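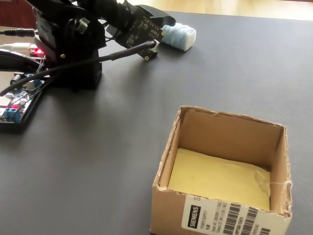 What is Kenar?

Kenar is an online project space for artists who work with cloth, paper and print, run by the Kestero studio and open to anyone who wants to read, look or contribute.

The site opens to the public in July. It was set up by the artist Areeba Khokhar, who spent two years collecting studio notes, test pieces and letters from other makers before deciding they should be kept in one place. The first release holds 112 entries by 67 contributors. Each entry pairs a finished or abandoned work with a short text by the person who made it. Texts run from one paragraph to several pages and have been edited lightly for spelling.

"I kept getting long emails from people describing how a piece went wrong," said Khokhar. "They were better than most of the catalog essays I was reading, and they were sitting in my inbox."

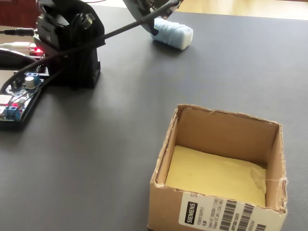
Alongside the entries there is a reading room with essays on dyeing, folding, mending and storage. The writer Spyros Karras has edited this section and contributed the opening essay, "Edges," on selvages and margins. Four more essays will be added through the fall. Readers can leave comments under each one, and Karras will answer questions there during the first month.

The site was designed by Bitari, a two-person web studio. Pages load without video or sound, and all texts can be printed. Entries can be browsed by material, by maker or in the order they arrived.

A printed companion, published by Xenos, will be available at the same time. It reproduces 103 of the entries in black and white, with an index of materials at the back.

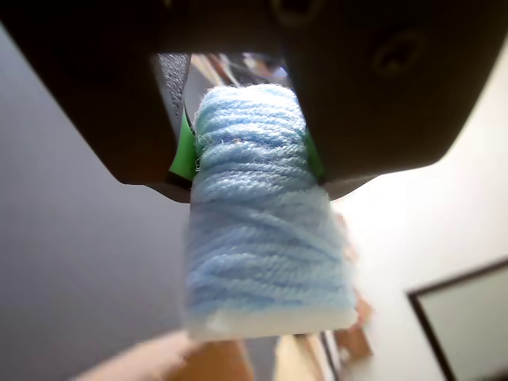
How to take part

Artists, writers and researchers may send one work and one text through the form on the Kenar site. There is no fee. Submissions are read by Khokhar and Karras, and replies take up to six weeks. Work in progress is welcome.

Press contact: Areeba Khokhar, Kestero. Review copies of the book and images for print are available on request.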